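Join the Night Interpreter Team at Sullell Community Hospital

Posted in: Work With Us / Language Services
Hours: part-time and per diem, evenings and overnights
Start: February training group

Do you speak two languages well enough to dream in both? Do you like people, even at 3 a.m.? We're looking for medical interpreters to join our evening and overnight team, and we'd love to hear from you, including if you have never set foot in a hospital as anything other than a patient or a visitor.

Sullell is a mid-sized hospital in a town where you can hear five languages in the grocery line. Our daytime interpreters are wonderful and have been here for years. After 7 p.m., though, we still lean too much on the phone line, and a phone held up next to a worried grandmother is a poor substitute for a person in the room. Last year our staff logged 1,608 requests for an in-person interpreter between evening and morning shift change. We want to say yes to a lot more of them.

Languages we need most

Spanish, Portuguese, Haitian Creole, French, Vietnamese, Arabic and Dari. If yours isn't listed, write to us anyway! We had no Tigrinya interpreter until one wrote in and asked why not, and she has been busy ever since.

What the work is like

You'll carry a pager (yes, a pager, they work in the basement) and go where you're called. Some nights that means the emergency department for hours on end. Other nights it's one long labor and delivery, and you go home having been in the room for a birth. You'll interpret for intake questions, consent talks, medicine instructions, discharge papers, family meetings and the small stuff too, like how to work the bed or where the vending machines are.

You interpret everything that is said, by everyone, in the first person, and you keep it private. You don't give advice and you don't leave out the awkward parts. It takes practice, and we'll give you plenty.

There's also waiting. Bring a book or your knitting. The Language Services room is on the second floor next to the Furkska Family Lounge, and the coffee there is better than what we have, so make friends.

Who should apply

You should be 18 or over, fluent in English and at least one other language, and comfortable talking with all kinds of people. A high school diploma or GED is required. Certification is great if you have it, but it isn't needed to start. We've hired teachers, bakers, a retired bus driver and a couple of people who grew up interpreting for their own parents and wanted to finally learn how it's done properly.

You do need a steady stomach and a steady voice. You'll be close to people on hard nights. If you're not sure how you'd do, ask to shadow an interpreter for an evening before you apply. Plenty of people do this and some decide it's not for them, and that's fine with us.

Training

Training runs 7 weeks, two evenings a week plus some reading at home, and it's paid from the first session. Benoît Moulin leads it. He has interpreted in French and Portuguese here for a long time and he is a very patient teacher who will stop a role play as often as you want.

The first half covers ethics, note-taking, memory exercises and the way conversations run in a clinic. You'll practice where to stand so the patient and the nurse look at each other and not at you, which feels strange for the first few tries and then suddenly doesn't. The second half is mostly role play, with nurses from the Yau Wing sitting in when they can.

Vocabulary is the part new interpreters worry about, and we start with ordinary things, well before anything in Latin. How do you say "drawer" in your language when a nurse means one part of a cart and the patient pictures a kitchen? A supply cart turns out to be a good lesson all by itself: the tray on top, the pull-out drawers, the lock with its black key, the little bin hung on the side, the printed label under the rim. You'll be surprised how many of those you have to stop and think about in the language you grew up with! By the end of the first month you'll have your own glossary, and you'll keep adding to it for as long as you do this work. 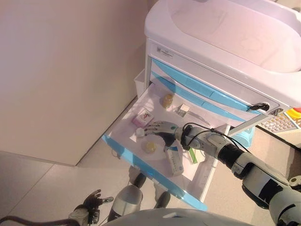
Glossaries are shared if you want to share them. The Vietnamese one has been passed along and scribbled on so much that it now fills two binders, and there's a friendly argument in the margins over the best word for "heartburn."

Pay and practical details

We pay hourly, with a night differential after 11 p.m. and extra for holidays. The exact rate depends on experience and certification, and we'll tell you the number on our first phone call so you can decide if it makes sense for you. Parking is free in Lot C after 6 p.m. The 711 bus stops at the main entrance, but check the late schedule before you count on it.

Shifts are 4 hours or 8 hours. Per diem staff pick up what suits them, with a minimum of two shifts a month. Scheduling is done through Finico, which works on a phone or a computer, and we'll set up your account at orientation. Part-time staff may join the health plan and can use tuition help toward the national certification exam.

How to apply

Send us a short note telling us which languages you speak, how you came to speak them, and which nights you could work. A resume is welcome but a plain list of jobs is fine too. We'll call you for a chat in English, then set up a second conversation in your other language with one of our interpreters. There is no written test at this stage.

You can drop your note at the front desk, marked Language Services, or use the form on the Work With Us page. If you'd prefer to ask questions first, call the main number after 4 p.m. and ask for the night interpreter on duty. Whoever picks up will be glad to talk, unless the pager goes off, in which case leave your number and they'll call you back.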